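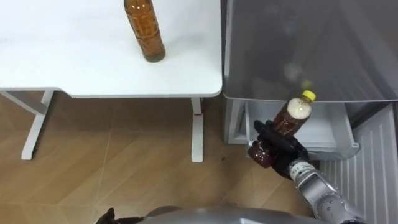
Week 9: Who gets to be a refugee? Notes for the second half of the course

Hi all, these are my notes from the last session, typed up a bit more neatly than they came out of my mouth. Bring them with you, I'll refer back to them when we get to the appeals unit.

We started with words, and I know that annoyed some of you, but the words decide what happens to people. A refugee, under the 1951 Convention, is someone outside their own country with a well-founded fear of persecution for one of five reasons: race, religion, nationality, political opinion, or membership of a particular social group. That last one is where most of the arguing happens (and where most of your essays will end up, I suspect). An asylum seeker is a person who has asked for protection and is still waiting for an answer. A migrant is a much wider word, and newspapers use it for everybody.

Notice what's missing from the five reasons. War isn't there. Neither is hunger, or a flood. Somebody running from shelling may well qualify, but they have to tie the danger to one of the five.
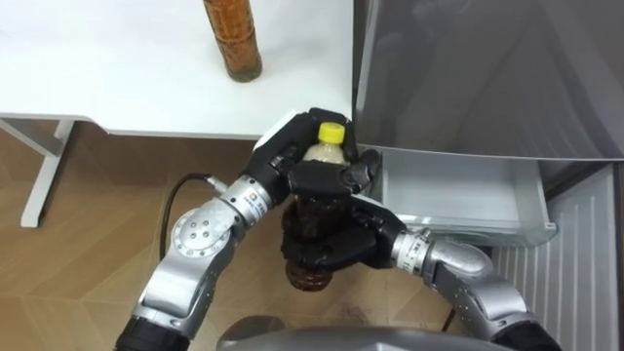

Then we did the Eltar exercise. For anyone who missed it: Eltar is our made-to-measure country, with a border town called Tosh and a reception center built for 120 people. You had 39 case files and one afternoon to sort them, and you were not allowed to ask the applicants anything. I loved how cross you all got! Group 2 refused to decide the Flullex files at all (those are the families from the river valley) and wrote me a full page about why. I'm giving them credit for it, because a real caseworker can ask for more time too.

A few things I'd like you to take from it:

Credibility did nearly all the work. Most of your refusals were about dates that didn't match, and hardly any were about the law. Go back and ask yourself how well you'd remember dates after a trip like that.

Non-refoulement means you can't send a person back to a place where they face that kind of danger. Several of you wrote "deport" on files where the claim hadn't been heard yet. Please don't do that on the exam.

Family files should be read together. The Zusport brothers got opposite answers from the same table, ten minutes apart.

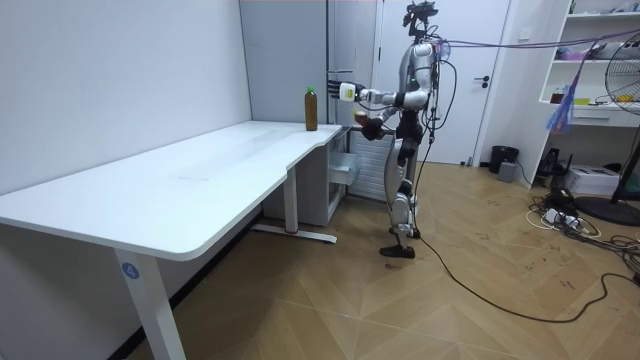

Robot at a desk with a green-capped bottle.

For next time, read the chapter on first country of entry and write me one page on whether Tosh should be responsible for everyone who crosses there. One page, please, I do have to read them all. The December reading list still stands, minus the long report, which I've moved to the optional pile.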